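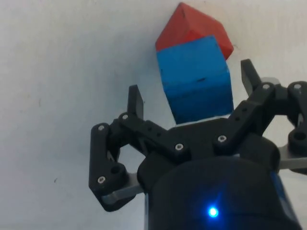
Have Your Septic Tank Looked At Before It Asks You To

My neighbor Tala Mansour paid $2649 in July to have a soggy patch of yard dug up and a crushed outlet pipe replaced. She is a careful person, the sort who changes her furnace filter on time, and she had gone eight years without anyone lifting the lid on her tank. I don't blame her one bit. When we moved out here to Lenihan I didn't even know where our lid was, and I spent a whole afternoon poking the lawn with a metal rod like somebody hunting for treasure (I found it under the hydrangea, naturally).

I think the county ought to send every household on septic a plain letter every few years saying it's time for an inspection -- no fines, no threats, just a nudge and a list of licensed pumpers. We get reminders for our teeth and our dogs' shots, and I'm grateful for every one of them.

Some folks at the last township meeting called that meddling, and I do understand the feeling. But my tank drains toward Balakrishnan Reddy's well, and his drains toward the creek where all our grandkids wade. What goes on under my grass is partly his business too, and I'd be glad to get a letter that reminded me so.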